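Tratora 지원센터 > 티켓 상세
제목: 양팔 시뮬레이션에서 그리퍼 모델 교체 후 컵 파지 실패 (Mumeo → Hallel)
상태: 진행 중
우선순위: 보통
등록자: Rajkumari Sengar
담당: Zeyu Han
등록일: 2023년 6월 23일
분류: 시뮬레이터 / 엔드이펙터 / 접촉 모델

증상

기존 Mumeo 그리퍼 모델을 Hallel 그리퍼 모델로 교체한 뒤 컵 파지 과제에서 실패가 반복됨. 손가락이 컵 벽에 닿는 시점까지는 정상이며, 들어 올리기 구간에서 컵이 아래로 미끄러지거나 손가락 사이에서 회전함. 스펀지와 그릇 과제는 같은 설정에서 문제 없음.

컨트롤러는 양쪽 모두 Gudeta 임피던스 컨트롤러이고 게인 파일도 동일함. 과제당 100회씩 돌렸고 난수 시드 목록은 두 그리퍼에 같은 것을 사용함. 결과 파일과 설정 파일은 압축해서 올림.

재현 절차

1. 양팔 기본 씬을 불러온다.
2. 엔드이펙터 항목에서 좌우 모두 Hallel로 변경한다.
3. 컨트롤러 게인은 기존 파일을 그대로 지정한다.
4. 컵 파지 과제를 오른팔로 실행한다.
5. 접촉 로그를 켠 상태에서 들어 올리기 구간을 확인한다.

기대 결과: 들어 올린 뒤 목표 높이에서 컵이 유지됨.
실제 결과: 상승 초반에 접촉점이 한쪽 손가락에만 남고 컵이 이탈함.

댓글

Zeyu Han
올려 주신 설정 파일 확인했습니다. 먼저 세 가지 부탁드립니다.
- Hallel 모델의 충돌 형상이 원본 메시인지 볼록 분해본인지
- 손가락 패드의 마찰 계수와 비틀림 마찰 값
- 물리 스텝과 컨트롤러 주기

Mumeo 모델은 패드가 별도 지오메트리로 분리되어 있어서 마찰 값이 패드에만 들어갑니다. Hallel은 배포본에 따라 패드가 손가락 링크에 합쳐져 있고, 이 경우 패드 마찰 항목을 바꿔도 적용되지 않습니다. 경고도 나오지 않습니다.

Rajkumari Sengar
충돌 형상은 볼록 분해본입니다. 패드 마찰은 Mumeo 설정에서 그대로 복사했습니다. 물리 스텝은 기본값이고 컨트롤러 주기는 330 Hz입니다. 링크 트리를 열어 보니 Hallel 쪽에 패드 지오메트리가 따로 없습니다. 말씀하신 합쳐진 배포본으로 보입니다.

Zeyu Han
그러면 복사하신 마찰 값은 읽히지 않고 손가락 링크의 기본값이 쓰이고 있습니다. 스펀지는 변형 접촉 모델을 타고, 그릇은 테두리를 끼워 잡는 자세라 영향이 적습니다. 컵은 옆면을 마찰로만 잡으므로 차이가 그대로 드러납니다.

패드가 분리된 배포본으로 바꾸고 같은 시드로 다시 돌려 주십시오. 게인은 건드리지 마십시오. 두 가지를 한 번에 바꾸면 원인 구분이 안 됩니다.

Rajkumari Sengar
분리 배포본으로 교체했습니다. 한쪽 손가락에만 접촉이 남는 현상은 사라졌습니다. 회전은 여전합니다. 실패한 실행만 모아 보면 파지력 로그에 톱니 모양 진동이 있고, 진폭이 20 N까지 올라갑니다. Mumeo에서는 같은 구간이 평탄합니다.

Ibsa Zeleke
접촉 모델 쪽에서 들어왔습니다. 진동은 마찰 문제와 별개로 보입니다. Hallel 손가락 링크의 관성이 Mumeo와 다른데 게인을 그대로 쓰고 있습니다. 파지 축 감쇠가 부족하면 접촉 직후 이런 파형이 나옵니다. 파지 축 감쇠만 3배로 올려서 돌려 보시기 바랍니다. 팔 관절 게인은 유지하십시오.

추가로 초기 상태 확인이 필요합니다. 교체 후 툴 중심점 오프셋이 갱신되지 않으면 접근 자세가 틀어진 채로 파지가 시작됩니다. 리셋 직후 화면을 한 장 올려 주십시오. 그리퍼가 물체에서 떨어져 있는지, 컵이 똑바로 서 있는지만 확인하면 됩니다.

Rajkumari Sengar
리셋 직후 상태입니다. 물체는 스펀지, 그릇, 노란색 컵이고 양쪽 그리퍼 모두 아무것도 잡지 않은 대기 자세입니다.

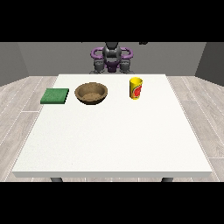

툴 중심점 오프셋은 설정 파일에서 직접 확인했고, Mumeo 값이 남아 있었습니다. 엔드이펙터 항목을 바꿀 때 자동으로 갱신되는 줄 알았는데 씬 파일에 고정값이 있으면 그쪽이 우선하는 것 같습니다. 고정값을 지우고 Hallel 값이 읽히는 것까지 로그로 확인했습니다. 감쇠 변경은 아직 적용하지 않았습니다.

Zeyu Han
씬 파일 고정값이 우선하는 것이 맞습니다. 문서에 누락된 내용이라 Zewditu Bogale에게 수정 요청했습니다.

다음 순서로 진행해 주십시오.
1. 오프셋만 수정한 상태로 컵 과제 전체 시드 실행
2. 같은 상태에서 파지 축 감쇠 변경 후 전체 시드 실행
3. 두 결과의 파지력 로그와 접촉점 수 로그 첨부

Mumeo 결과는 오프셋이 원래 맞는 상태였으므로 다시 돌리지 않아도 됩니다.

Rajkumari Sengar
1번 완료했습니다. 회전 실패가 줄었지만 톱니 파형은 남아 있습니다. 로그 올렸습니다. 2번은 실행 중입니다. 왼팔도 같은 절차로 확인해야 하는지요? 현재까지는 전부 오른팔 결과입니다.

Ibsa Zeleke
왼팔은 2번 결과가 나온 뒤에 하십시오. 배포본에서 좌우 손가락 링크의 관성 값이 대칭인지 먼저 확인하겠습니다. 1번 로그를 보면 진동은 접촉 직후에 시작되고 상승 구간에서 커집니다. 감쇠 부족과 일치하는 모양이지만 2번 로그가 있어야 판단할 수 있습니다.

Zewditu Bogale
문서 수정안 올렸습니다. 엔드이펙터 교체 항목에 오프셋 우선순위와 패드 지오메트리 확인 절차를 추가했습니다. 검토는 Bethel Endale에게 배정했습니다.

상태 변경: 진행 중 → 등록자 회신 대기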